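Running a Kitchen-Table Campaign: Household Tips for Election Season

If you have ever agreed to "help out a little" with a local race, you know how it goes. One week there is a box of door hangers by the coat rack, and by October you can't find the dining table and the dog is sleeping on a stack of precinct maps. I have had three campaigns pass through my house now, two for county board and one for a school levy, and I've picked up a good many habits for keeping the place livable while still getting the work out the door. Some of these came from friends, some came from my own mistakes, and a couple I only worked out during the last race, which was the biggest one we ever took on (3786 doors on the walk list, bless us all).

Give the campaign one room, and shut the door on it

You won't keep to this perfectly, but try. We use the dining room, and the rule is that nothing with a candidate's name on it gets past the doorway except on its way to the car. If you don't have a spare room, a folding table in the corner of the living room will do, with an old bedsheet thrown over it at supper time. It does wonders for the mood of a house to eat a meal without looking at a yard sign.

Protect the table before you do anything else

Envelope glue, marker ink and coffee will all find your good table. Lay down a vinyl tablecloth with the fuzzy backing, and put flattened cardboard over that wherever people will be cutting. I once let a crew letter posters straight on newspaper, and the marker bled right through onto the oak. If that happens to you, try a little rubbing alcohol on a cotton ball, testing first on the underside of the leaf, and dab instead of rubbing. Go slowly. Alcohol can cloud some finishes, and you may decide you'd sooner live with the ink.

Stuffing envelopes without losing your mind

Work in bundles of 54. I know that's an odd number, but it happens to be how many of our folded letters fit upright in a shoebox with a bit of finger room, and once people get used to a full box meaning a finished bundle, they stop asking how many they've done. Use whatever your own shoebox holds. Fold everything first, then stuff, then seal. It feels slower than finishing one at a time and it really isn't!

For sealing, skip the licking, please. A damp kitchen sponge in a saucer works beautifully if you squeeze most of the water out, and you can lay ten or twelve envelopes in a fan with only the gummed strips showing and wet them in one swipe. Press them under a heavy cookbook for a few minutes so they don't curl. A rubber thimble from the sewing drawer is a great help for the folding, and so is hand cream at the end of the evening, because paper dries your skin out something terrible.

Taking care of yard signs

Signs come home muddy, and if you stack them that way the grit scratches the print. Lean them on the fence and rinse them with the garden hose, then wipe with a soft rag and a drop of dish soap. Don't use a scouring pad, and don't use the pressure washer either (I have watched the ink come off in ribbons). Let them dry completely before stacking or they'll stick to each other.

The wire stakes are a nuisance to store. Bundle them by twenties with a strip of old bicycle inner tube, which grips better than string, and push a scrap of foam or a cut tennis ball over the pointed ends. If one is bent, lay it on a concrete step and tap it straight with a rubber mallet. We had 868 signs come through the garage last time, and I kept a tall trash can by the door just for the stakes, with a brick in the bottom so it wouldn't tip.

Do check your town's rules on how soon signs have to come down. Ours gives a week, others give less, and the clerk's office will tell you over the phone.

Feeding a phone bank

Nobody can make calls with a mouthful of chips, so think quiet and soft. Banana bread, cheese cubes, grapes, little ham rolls. A big slow cooker of chili on low will wait patiently for people who come off their shifts at different times, and you only need to stir it now and then and add a splash of broth when it thickens. Put out water with lemon, because throats get scratchy after the first hour, and keep a jar of honey beside the tea. I make up the coffee at half strength after seven in the evening and I have never had a complaint.

Write names on the cups! A strip of masking tape and a pen by the coffee pot will save you washing three times as many as you need to.

Caring for printed T-shirts

Every campaign has its shirts, and every household has a drawer of other printed ones that get dragged into service for sign-building and parade days. Treat them all the same way. Turn them inside out, wash them cold with like colors, and leave out the fabric softener, which can weaken the print over time. Dark shirts do best with a shorter cycle. Hang them up to dry if you've got the room, or tumble on low and take them out while they're still the least bit damp. Never put a hot iron straight on the lettering. Iron from the inside, or lay a thin dish towel over it. For chain-patterned prints and big blocky letters, which have a lot of solid area to crack, I fold loosely so the crease falls on plain cloth wherever it can.

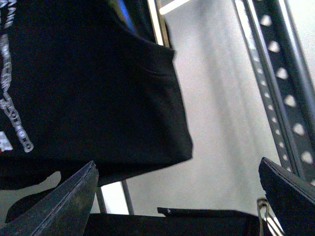

Keeping the paperwork straight

Receipts are the thing that will get you in trouble, so be a bit of a fusspot about them. Thermal paper fades, especially on a sunny windowsill or in a hot car, so photocopy each receipt the day it comes in and staple the copy to the original. I keep an accordion file with a pocket for each month and a big envelope in the front marked ASK ABOUT THIS. After the levy race there were 179 slips of paper in that file, and I was able to lay my hands on the one for the folding chairs in under a minute, and I was more pleased about that than I'd like to admit.

Walk lists and call sheets have people's addresses on them, so don't put them in the recycling whole. Use a shredder if the campaign has one. If not, soak them overnight in a bucket of warm water, mash them with a paint stick until they're pulp, and let the mess dry before you throw it out.

Clearing out afterward

Give yourself until December. You'll be tired, and whether you won or lost you won't want to look at any of it for a couple of weeks. When you're ready, here is where things go in our house:

Corrugated plastic signs make fine drawer liners, boot trays and shelf bottoms for the garage. Cut them with a utility knife along the channels.

Leftover blank envelopes go in the desk, and one good stack goes in the seed box for saving beans and marigolds.

Clipboards hang on a nail in the pantry for grocery lists. I have more clipboards than any woman needs.

Rubber bands go on the doorknob, as they always have.

Save one of everything printed, flat in a folder, with the year penciled on the back. I put ours under the spare blankets in the cedar chest, and I do take them out and look at them now and again.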